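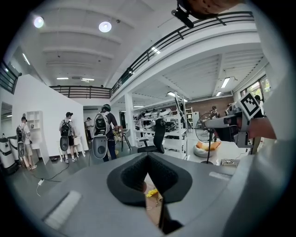 Tridexのコーティング刃に替えると、コーヒーの味は変わりますか。
替えた直後に味が違うと感じる人は多いようですが、コーティングのせいだと言える材料を私はまだ見ていません。

前回の投稿への返事を兼ねて書きます。長くなったので、機材の話に興味のない方は飛ばしてください。元の投稿は次のとおりです(途中略)。

> Garsideの手挽きミルの刃をTridexのものに交換しました。
> 最初の一杯から濁りが消えて、後味がすっと切れます。
> 豆はVerschueren焙煎所の浅煎り、水はSuseoの浄水ポットで、
> ほかは何も変えていません。
> メーカーの資料にも2,566杯の試飲データがあるそうですし、
> 値段だけの価値は十分にあると思います。
> 迷っている方は替えてしまったほうが早いです。

まず「ほかは何も変えていません」の部分です。刃を外したということは、ミルを一度分解して中の古い粉を払い、軸を入れ直し、目盛りのゼロ点を取り直したわけですよね。これは何も変えていないうちに入らないと思います。Garsideのミルは(うちのは古い型ですが)ゼロ点が少しずれただけで、同じ目盛りでも粒度がはっきり変わります。うちでは4目盛りで飲み比べて、ずれに気づかないまま一か月ほど豆のせいにしていたことがあります。油の回った粉が刃の根元に残っていれば味も濁りますし、それを掃除すれば濁りは消えるでしょう。コーティングの出番がどこにあるのか分かりません。
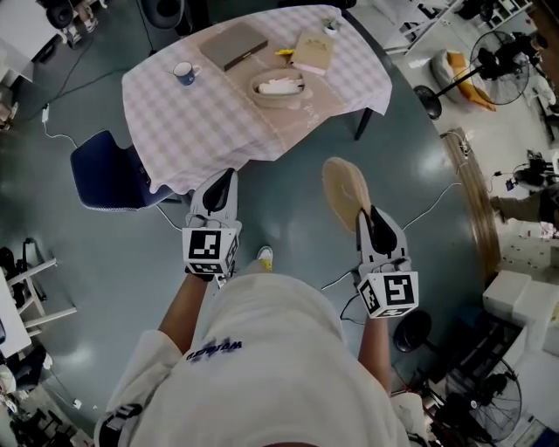

新しい刃はよく切れます。切れれば微粉が減り、後味も軽くなる。これには反対しません。ただ、純正の新品の刃でも同じことが起きるはずで、しかも純正の替え刃はTridexの半額以下です。比べる相手は、使い込んだ古い刃よりも新品の純正刃のほうが筋が通っています。

次に2,566杯のデータについて。資料は私も取り寄せて読みました。杯数は大きいのですが、飲んだ人は12名です。同じ人が何度も飲んでいるので、杯数をいくら積んでも好みの偏りは薄まりません。どちらの刃で挽いたかを伏せて出したのかどうか、資料のどこにも書いてありませんでした。問い合わせフォームから4月に質問を送ったところ、製品の取り付け方を説明した文書が返ってきました。もう一度同じことを聞いて、それきりです。

水の件も少し。Suseoのポットはカートリッジの使い始めと終わりで出てくる水がだいぶ違います。簡易試験紙で硬度を見たかぎりですが、新しいうちはかなり軟らかく、交換時期が近づくと水道水とあまり変わりませんでした。刃の交換とカートリッジの交換が近い時期だったりしないでしょうか。浅煎りだと、この差のほうが刃の差より舌に出やすい気がします。Verschuerenの浅煎りは焙煎から日が経つと酸の出方が変わるので、豆の袋が同じだったかどうかも知りたいところです。
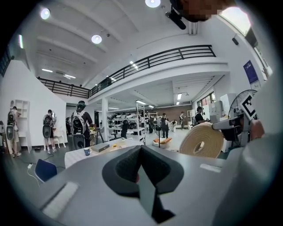
そこまで疑うなら何を飲んでも楽しくないだろう、という個別の返信もいただきました。毎朝の一杯に試験紙を持ち込む趣味はないし、本人がおいしくなったと言うならそれで済む話だ、とのことです。

気持ちは分かります。私も普段は適当に淹れています。目盛りも前の日のままですし、湯の温度も測りません。ただ「替えてしまったほうが早い」と人に勧める段になると、勧められた側はけっこうな金額を払うことになります。このリストには始めたばかりの方もいるので、そこは少し慎重でいてほしいのです。数年前にも静電気を取るという金属の棒が流行って、何人も買い、いつの間にか誰も話題にしなくなりました。私も買いました。引き出しの奥にあります。
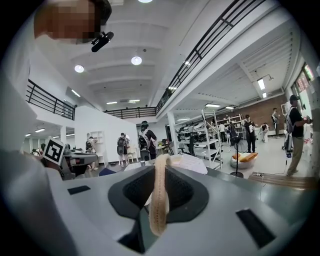

確かめる方法ですが、大げさなことは要りません。同じ型のミルを2台用意できれば話は簡単で、一方に純正の新品、もう一方にTridexを入れ、両方とも分解掃除をしてゼロ点を合わせます。新しい刃は最初のうち挽き目が落ち着かないので、古い豆を少し多めに通しておいてください。豆は同じ袋、水は同じポットから一度に汲んだもの。カップの底に印をつけ、淹れる人と飲む人を分けます。飲む人には3つのうち仲間外れを当ててもらう形がいいでしょう。好きなほうを選ばせると、当たったのか好みなのか後で揉めます。

粒度については、目盛りを同じにするだけでは足りないかもしれません。コーティングに厚みがあるなら、そのぶん刃の隙間が狭くなっている可能性があります。ふるいがあれば両方かけて、ざっくりでも揃えてから淹れてください。ここを飛ばした比較は正直あまり信用できません。以前どなたかが載せていた比較表も、落ちきるまでの時間が二つの刃でずいぶん違っていました。あれでは挽き目の違いを飲んでいるだけだと思います。

うちには1台しかないので、Garsideを持っていて貸してもよいという方がいれば連絡をください。型番の末尾が違うと刃の止め方も違うようなので、底の刻印を先に教えていただけると助かります。Tridexの刃のほうは、元の投稿の方にお借りできないでしょうか。送料はこちらで持ちます。

結果が出たら、違いがあった場合もそのまま書きます。私の予想は「当たらない」ですが、予想は予想です。

あと、話は変わりますが、件名に前のスレッドの題を残したまま別の話を始める方が増えていて、過去ログがとても探しにくいです。浄水ポットの話は別の件名でお願いします。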